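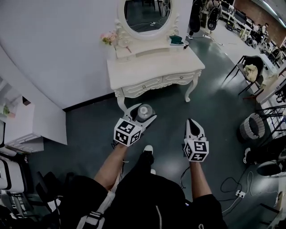

A white vanity table with carved drawers and curved legs.

The credit for rooftop panels ran to 22 pages in draft, and Eilidh Lennox had written most of page 10. She worked on the second floor of the Gamton energy office, at a desk that faced the parking lot.

On Friday Apolinar Jaramillo called from Meléndez. He put panels on barns and wanted to know if a barn was a dwelling.

"Does anyone sleep in it?" she asked.

"My nephew did, in June."

She wrote that down. Comment 1023. The one before it came from Trimik, whose lawyers had sent a binder with tabs. 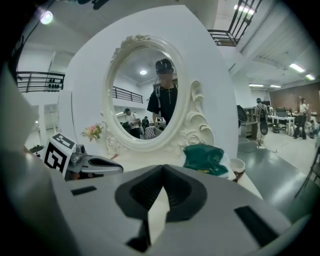 Oval mirror in a carved white surround.

At four Guangming Peng came by with his coat on. The state wanted the definition by Monday, he said, and it had to be one sentence.

"It was one sentence," Eilidh said. "Then you added the part about houseboats."

"Take out the houseboats."

She took them out. She read the line again with the barn in mind – a roof, a meter, a person who slept there in summer. She changed "resides" to "lives," and then changed it back. Peng had gone down to move his car.

She called Meléndez. Jaramillo picked up on a ladder, by the sound of the wind.

"How many nights did he sleep there?" she said.

He told her to hold on while he climbed down.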